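Good practice for a small two-arm bench at home

Posted 26/07/2022
By Awuor Ondieki

I keep a pair of small robot arms in a booth at the end of the workshop, and people who come to the Jaltthorpe evenings keep asking what rules we work to. Most of them are plain workshop habits. A few we wrote down after something got knocked over. Salim Kioko keeps the written copy, and what follows is his list with my notes added.

None of this replaces the manual that came with your arms, or the proper safety standard if you are using them at work. Home arms are light, but they can still trap a finger or pull a lead out of a socket.

Before switching on

Check the fixings first. Put a hand on each base and try to rock it. If it moves at all, get the hex key out. Arms that have been running for a few hours will work a bolt loose, and you will see it first as a gripper that misses by a little more each time.

Follow every cable from end to end with your finger. A loop should have enough slack for the joint to turn all the way, and not so much that it can catch on a planter or a shelf. If a cable rubs on the edge of a rail, sleeve it or move it.

Know where the off switch is and keep the way to it clear. Ours is 60 cm from where I sit, and no mugs go on that side of the bench. Each person who uses the arms should press it once before they start, so their hand has been there.

Setting out the work

Put the tall and awkward things at the back. A plant stand makes a good test piece as it has slats, legs and a lower shelf, all of which a gripper can get wrong. Set it close to the wall and leave the front of the floor for moving things about. Squat planters can go to one side. Anything hanging from a rail should be hooked properly and given a tug, because an arm coming up underneath will lift it off.

Use artificial flowers and plants. They don't spill, they don't drop soil into the joints, and a stem that has been squeezed can be bent back into shape. If you use real pots, leave them dry.
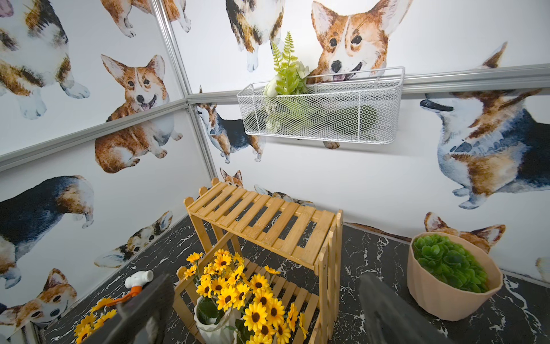

Speed and grip

Start slow. We run every new job at the lowest speed for 7 passes before turning it up, and if anyone moves an item we go back to slow. Idrisa Biwott thinks this is too many. He also broke the first vase.

Set the grip to the weakest thing within reach, even if it isn't the thing you mean to pick up. An arm that closes on the wrong item should do it no harm. Nothing on our floor weighs more than 250 g, which keeps the motors cool and means a dropped piece only needs picking up again.

Check the finger tips for wear when you check the bolts. Shiny patches slip. A wipe with a barely damp cloth is enough for dust, with the power off.

Two arms in one space

This is where most of the bumps happen. Agree beforehand which arm has which part of the floor, and write it on a card. Where the two areas overlap, only one arm goes in at a time, and the other waits well back with its gripper raised.

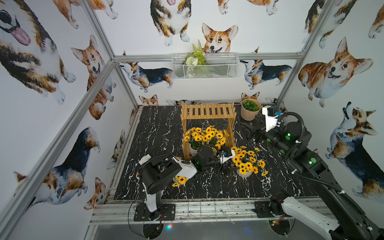
If both have to be over the floor together, keep them on separate items and send the one with the longer reach to the far corner first. Bring them home in the opposite order. Crossing one forearm over the other is not allowed in our booth, even for a quick job — that is how we lost a connector in December.

Hands stay out while either arm has power. To pick up a fallen flower head, stop both arms, wait for them to settle, then reach in. Support an arm before you cut its power if it is stretched out, as some makes go limp and drop.

Finishing up

Park both arms and switch off at the wall. Gather up loose petals and leaves, including the bits under the stand. Wipe the floor panel dry so nothing skids next time.

Write down anything odd, such as a new noise, a warm motor or a missed grip. Siobhán Mac Carthaigh uses a school exercise book tied to the rail with string, and I have copied her. Two lines per session is plenty. Put your initials by them.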